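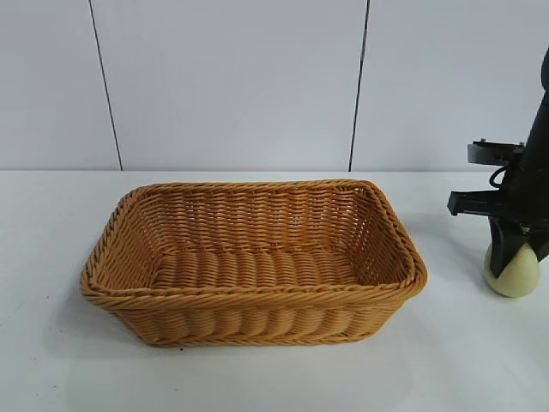

A reader of the winter issue wrote to us that the serial chapters were the reason she renewed, and that she hoped the next story would run longer than six installments. Several other subscribers have asked for the same. Pasier Quarterly accordingly invites applications from writers of fiction for its next serial, to be published in print and on the Plerholm Library reading site.

The selected writer will deliver a complete animal fantasy for readers aged ten and up, told in eight chapters. Talking animals, clans, packs and invented countries are all welcome. Stories set in worlds created by other authors cannot be considered, although applicants who began in fan fiction or in online role-play are encouraged to apply and may list that work as experience.

Terms
The fee is $1,180, paid in two parts: half on signing and half on acceptance of the final chapter. The writer keeps the copyright. Pasier Quarterly holds first serial rights for one year.

What to send
– An opening chapter of no more than 25 double-spaced pages
– An outline of the remaining chapters, one page
– A short letter giving your writing experience, published or unpublished

Please number the pages and leave your name off the chapter itself. Samples are read without names by the fiction desk and by an outside reader from Andreadis Press. No more than 20 applicants will be asked for a second chapter, and each of them will receive written notes whether or not the story is chosen.

Applicants must be 18 or older. Co-written work is accepted – one fee is paid and divided as the authors agree.

Applications close on June 30 at 5 p.m. They may be left at the Ferkis Street office or submitted through the form on the Fiction page. Manuscripts on paper will not be returned.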